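Why does food go bad?

By Ya-wen Liu

Have you ever opened the fridge and found some old rice with a strange smell? Or a slice of bread with green fluffy spots? We say the food has "gone off". But what makes it change?

The answer is very small living things called microbes. Bacteria are microbes, and so are moulds and yeasts. They live in the air, in the soil and on our skin. Most of them do not hurt us, and some help us to make yogurt and cheese. But microbes also like to eat what we eat! When they land on food they begin to feed and to grow in number. After some time the food changes its smell, its colour and its taste.

Microbes grow fast when they are warm. In the fridge they become slow – they are not dead, only slow. This is why milk stays good for days in the fridge, but only for hours on a hot bench. 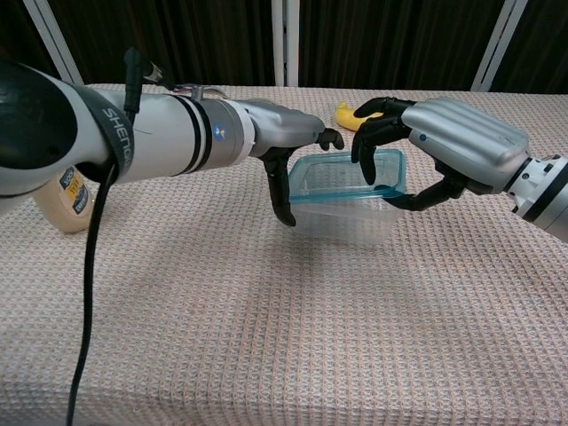 A clear plastic food container on a table.

A lid also helps. It keeps out dust and insects, and it stops the food from drying. Dry food, such as pasta or lentils, lasts a long time because microbes need water to grow. Salt and sugar help too, because they take water away from the microbes. People knew this long before there were fridges. A sailor in 1609 ate salted meat and very hard biscuits for many weeks.

Try it at home

Ask an adult to help you. Put one piece of bread in a bag and close it well. Put a second piece in another bag and leave it in the fridge. Look at both every day and draw what you see. Do not open the bags – mould can be bad to breathe. When you finish, put them in the bin still closed.

Words to know
Microbe: a living thing too small to see with your eyes only.
Mould: a kind of fungus that can grow on food.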